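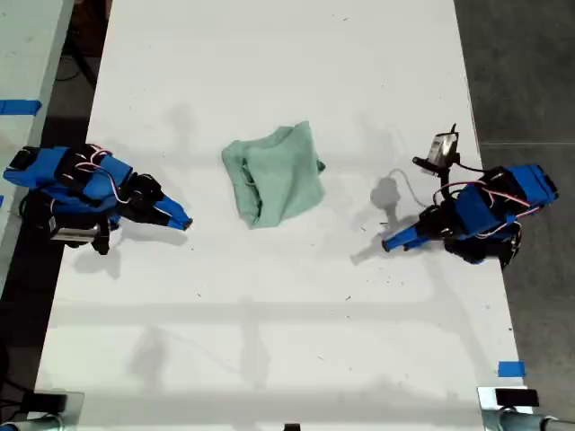 *Estville, January*

We stopped buying kitchen roll at the end of the summer. I had added up the receipts from the Meloten shop and found we were going through up to 80 rolls a year, and that was for two adults and a dog. Most of it went on wiping the worktop, drying my hands and mopping up round the water bowl.

I bought 19 cloths to start with, a mixed bundle from the market in Brasum. The thin ones were no good. They pushed the water about and left bits on the glasses, so they now live in the shed. The thicker towelling ones have lasted well and are still in the kitchen drawer.

The first fortnight was annoying. I kept reaching for the roll that wasn't there, and the used cloths piled up by the sink. My neighbour Thibault Lacroix has done this for years and told me to hang them over the bath before they go in the wash bag. That sorted out the smell.
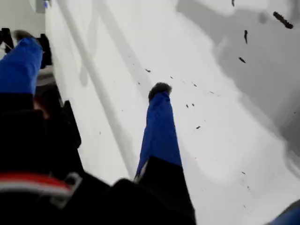
## Washing them

I do one load every six days or so, at 60 degrees, with the tea towels. No fabric softener - it makes them worse at soaking things up. I tried drying them on the radiator, but they came out stiff, so in winter they go on the airer in the back bedroom with the window open a crack.

Anything that has been used on raw meat juice goes straight in the machine. Greasy pans get a scrape with a spatula first. I still keep one roll under the sink for when the dog is sick, and I don't feel bad about it.

Rey, the village up the road, has a fabric stall at its spring fair, and I'd like to get a few old bath towels there to cut up. I need to learn how to hem them first. My mother's sewing machine is in the loft and wants a new belt.

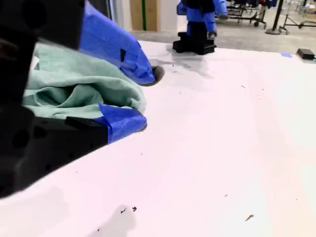 *Mint-green cloth, folded and bunched.*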